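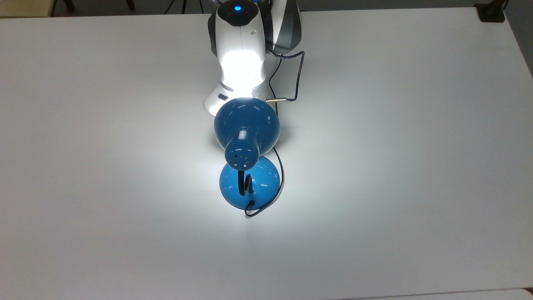
Glare and the reading desk, part two

May 6, 2018

In March I wrote up the ceiling lights in the back room and promised to get to task lighting next. Several people wrote in to say they had followed the first part and still had sore eyes by four in the afternoon. I had the same result, so the ceiling was only part of it.

The meter is the same one as before, a Trasex, borrowed from Esko Lehtinen and compared with his newer one before I started. They differed by 14 lux at the desk position, and I have left the readings uncorrected. All readings were taken at night with the blind down, the sensor lying flat where the page would be.

With the ceiling fitting alone I got 149 lux at the page. That is enough to find a pen and too little for small print. With the Adon desk lamp switched on and the head pulled down as low as it would go, the reading went up to 1211 lux directly below the shade. It looks splendid for a minute. Then you move your eyes to the far corner of the desk, where there is hardly more light than before, and back again, and you do this all evening without noticing.

The absolute figure matters less than I had assumed. What tires me is the ratio between the page and whatever surrounds it. Raising the head to 53 cm above the desk brought the peak down a good deal and spread the light over the whole working area. I lost some brightness on the page and did not miss it.

Reflection is the second problem. A glossy page behaves like a poor mirror: light arriving at a given angle leaves at the same angle on the other side. If the lamp stands straight ahead of you, that reflected light goes into your face. Move the lamp to the side and most of it passes your shoulder. I write with my right hand, so the lamp went to the left, which also keeps the shadow of the hand off the line being written. Apostolos Triantafyllou is left-handed and has his on the right.

A matt desk surface helps, but only with the desk. It does nothing for coated paper. I tried a sheet of tracing paper over a magazine and could not read the captions, so that was the end of that.

On bulbs I have less to say. I compared a Koivisto warm white with a Sosia neutral white in the same fitting, at the same height. The neutral one made pencil easier to see on cream paper. On white paper I could not tell them apart except by colour. The Sosia has a faint flicker when I wave a ruler under it, the Koivisto does not, and I have kept the Koivisto for that reason alone.

Settings as they stand now: ceiling light on, lamp to the left, head at the height given above, shade tipped slightly away from the chair. The lower edge of the shade has to sit below eye level — if you can see the bulb when sitting normally, tip it further or lower the arm a little and measure again.

I have not yet done the computer screen. It brings its own light and the meter readings at the desk say very little about it. Esko wants his meter back before the summer, so that part will have to be written soon.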